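Subject: Re: [restless-legs] Iron test results, what did your clinic say?
From: Esko Pitkänen
To: restless-legs discussion list

Hello all,

I answer below the part I quote, as the list rules ask.

> My ferritin came back and the nurse on the phone told me it is "in the
> normal range, nothing to do." But I still get up at 2 every night and
> walk in the kitchen. My sister says normal is not the same for people
> with our problem. Is she right? And should I just buy the tablets from
> the pharmacy and try? I am in Catacutan, so the nearest sleep clinic
> is a long drive for me.

Your sister has a point. The normal range on the lab paper is made for the general population. For restless legs many doctors look at the ferritin number in a different way, and they may treat a value that the lab does not mark as low. So please ask for the number itself and also for the transferrin saturation, if it was measured. When I asked for my own papers at the health center in Drisville, I received only a letter with the word "normal" on it. I had to ask a second time.

About buying the tablets by yourself – I would not start before you talk with the doctor. Some people store too much iron in the body and do not know it, and for them the tablets can do harm. Also, if you start now, the next blood test is more difficult to understand.

My own case was like this. I had bad evenings for many years, mostly in the left leg. The doctor in Uvier read my results again in March and gave me iron, one tablet every second day, with some orange juice. My stomach did not like it in the beginning. After almost 400 days I sleep most nights until five. I can not promise that the iron did it, as I also stopped an old allergy medicine in the same spring, and such medicines can make the legs worse. 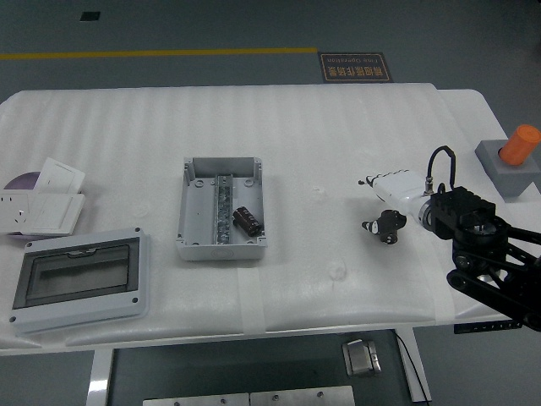

Does it matter what time of day the blood is taken?
Morning is best, before breakfast, and without an iron tablet on the day before if your doctor agrees to this pause.

Two more things that I wish I had known earlier. Coffee and tea with the tablet make the body take less iron, so I keep them apart by some hours. And if you had a cold or other infection when the blood was taken, the ferritin can look higher than it really is. My doctor wanted a new test for this reason.

For the distance problem: the Brumell clinic does telephone visits for sleep patients, but they want a referral from your own doctor first. I waited six weeks for mine. Write down your evenings before the call – when it starts, how long you walk, what you drank and what medicines you took. She asked me all of this and I had only half of the answers.

If somebody here has had iron by drip, I would like to hear how long the effect stayed. My doctor mentioned it as a possibility for later, if the tablets stop helping.

With kind regards,
Esko Pitkänen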